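Sombatkul Expands Evening Trades Program With Second Training Hall in Vollham

VOLLHAM – Sombatkul Training Center will open a second hall in May, adding 900 evening places a year to its program for adults who want to move into skilled trade and workshop jobs while keeping their current work.

The new hall is in the former Genard furniture warehouse on Mill Road, a short walk from the Vollham bus station. It will hold classes in electrical maintenance, welding, refrigeration and air conditioning, machine fitting and workshop drawing. Classes will run from 6 p.m. to 9:15 p.m. on weeknights, with open practice sessions on Saturday mornings.

Sombatkul currently teaches 2,252 students a year at its original site on Canal Street. Evening courses there have had a waiting list for the past three terms, and the wait for a welding place has reached nearly 13 months.

"People were signing up and then taking something else in the meantime, or giving up on the idea," said Wanpen Saengthong, director of the center. "We looked at adding a third shift on Canal Street and it would have meant classes ending at midnight. A second building was the better choice."

The center signed a ten-year lease on the warehouse last fall. Work on the building has included a new roof over the east side, a separate power supply for the welding bays, and a ventilation system installed by Jovano, a local contractor. The loading dock has been kept and will be used for deliveries of steel and pipe.

Course fees will stay at the current level through the first year of operation. Students who live in the Vollham district can pay in monthly installments, and those who have been out of work for six months or longer can apply for a full fee waiver. Application forms are available at the front desk on Canal Street and at the district library.

Thanakorn Chareonsuk, who heads the evening program, said the course schedule was set after a survey of current students and of employers in the area.

"The employers asked for maintenance people more than anything else," Chareonsuk said. "They have equipment of all ages on their floors, and they need someone who can read a wiring diagram, find the fault and write down what was done. So electrical maintenance gets the most places, and we have made it two terms long instead of one."

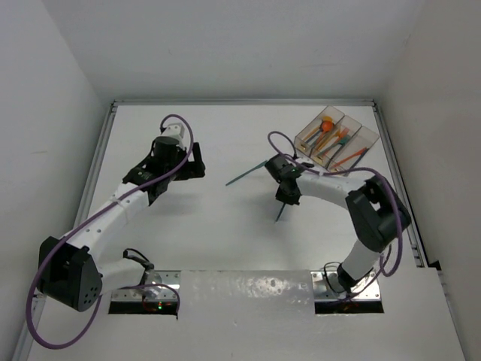
Two arms mounted on a white tabletop with metal rails along its edges.

The center is hiring 13 part-time instructors for the new hall. Applicants need at least five years of work in their trade. Teaching experience is helpful but is not required, and new instructors will complete a paid two-week preparation course before taking their first class. Interviews are under way for the welding and refrigeration positions. Machine fitting and workshop drawing positions will remain open until filled.

Class sizes in the new hall will be limited to 16 students for practical courses. Workshop drawing, which is taught in a regular classroom, will take up to 24. Students in all practical courses must bring their own safety boots. Gloves, eye protection and welding helmets will be supplied.

Each practical course ends with a workshop assessment and a short written test. Students who pass both receive the center's certificate, and those who miss the mark on one part may repeat that part the following term at no charge.

Napaporn Thaweesak finished the evening machine fitting course last year and now works in the maintenance department of a packaging plant outside Vollham. She had spent eight years on the plant's packing line.

"I did two nights a week and the Saturday practice when I could get there," Thaweesak said. "The drawing class was the hardest part for me. I still use what I learned in it most days."

Sombatkul has also arranged for 40 parking spaces behind the new hall to be reserved for evening students. The number 6 bus stops across the street until 10:30 p.m.

An open house will be held at the new hall on Saturday from 10 a.m. to 2 p.m. Visitors can tour the welding bays and classrooms, meet instructors and ask about fees. No registration is needed. Children are welcome but must stay with an adult in the workshop areas.

Enrollment for the first term opens the same day. People already on the waiting list will be contacted by phone and offered places first.

About Sombatkul Training Center
Sombatkul Training Center offers day and evening courses in skilled trades for adults in Vollham and nearby towns. It is an independent nonprofit school supported by course fees, employer contributions and district grants.

Media contact: Gavin Cairns, Communications Office, Sombatkul Training Center, Canal Street, Vollham
Course inquiries: Vichien Petchrat, Admissions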